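Taming the extension lead drawer

Reading time: 2 minutes

I've been putting this one off since November. We have a deep drawer in the hall that holds every extension lead, power strip and spare cable we own, and every time I wanted one of them I got all of them, in a knot, with a bicycle pump hanging off it. So I finally tipped the lot out and had a proper go at it.

My first tip is to clear yourself a big pale surface before you start. I used to do this sort of thing on the hall carpet (dark, patterned, hopeless) and I'd lose the little bits every time. On something white you can see the whole run of the cable, kinks and all, and it's so much easier on the knees if it's raised up a bit.

Then do one lead at a time! Put the strip down at a slant, find the plug, and let the cable fall into whatever loop it fancies before you start folding. If you pull it tight straight away you only fight it.

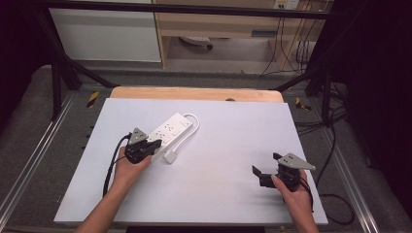
White power strip on the white board, with its cable still in a loose loop.

Once it's lying nicely, run your fingers along from the strip to the plug and feel for nicks or squashed places. Anything cracked or scorched goes straight out to the electrical recycling, no arguments. I take mine to the collection point at Gusden.

For tying up I like the soft Wodus straps, the kind that grip onto themselves. I bought a bag of them years ago and they're still going. Fold the cable in big easy loops about as long as the strip, strap it once round the middle and leave the plug poking out so you can find it. Please don't wind it tightly round the strip itself, it puts a horrible bend in the cable just where it goes in.

Oh, and label them. Masking tape and a biro will do. Mine say things like "Christmas tree" and "sewing table", and the drawer shuts now, with room for the bicycle pump.

Recent tips
Getting candle wax off a tablecloth
The Osman tin: where I keep odd screws
Lining shelves with Prarkia paper
Two ways to rescue a sticky drawer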